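ok small thread on how I finally got the packing bench at work to stop driving me nuts. I do orders for a little tableware shop (cups, trays, kids' picnic stuff) and the bench had turned into the place where everything went to be forgotten.

1/ First, the belt. We bought it secondhand from a bakery supplier, Aravena, and it's a gorgeous dark green thing that shows every single smear. I used to wipe it with whatever rag was lying there. Zulema Saavedra on the early shift got me onto a damp microfiber cloth and then a dry one right after, and wow. Two cloths! That was the whole secret.

2/ The tabletop next to it is light gray, so specks show up the second you turn around. I've made my peace with that. Quick wipe before lunch, quick wipe before I go home, and the rest of the day I look the other way.

3/ Cups. We got 200 of them in from Horkau in April and they came nested so tight that Ulises Orellana and I were sitting on the floor twisting them apart like jar lids. If yours are stuck, run warm water over the outer one and put cold water in the inner one. Don't yank. I yanked. I have a bruise.

4/ They go down the belt one at a time now, with a big gap between them. I know it looks slow! But when we ran them close together they knocked each other over at the end and I spent half the morning picking cups off the floor – and then rewashing them, obviously.

5/ Trays stay on the table side, never on the belt. The pink one is my favorite color we've ever carried and I will not be taking questions. It's nice and shallow too, so it works for sorting lids and little bits when I'm not packing it.

One cup on the green, pink tray parked down front where I like it:
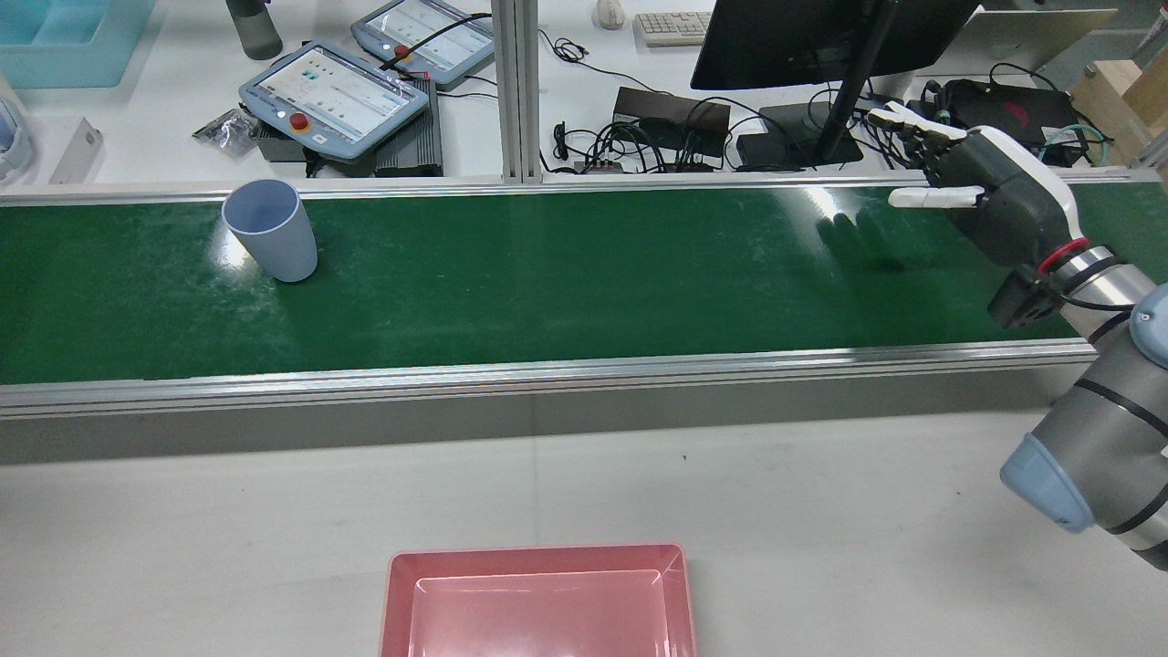
6/ The back bench is next and yeah, I know, it's a jungle. Plan is one bin for tape and labels, one for stuff that belongs to other people (Senan Ó Súilleabháin, come get your things), and whatever's left gets a week before it goes in the donation box.

7/ Somebody asked where the cups are from – Horkau, the light blue-gray color. The lids are Sternberg and they do not fit, so don't order those. If you know of one that does, please tell me, I've got seven customers waiting on lids.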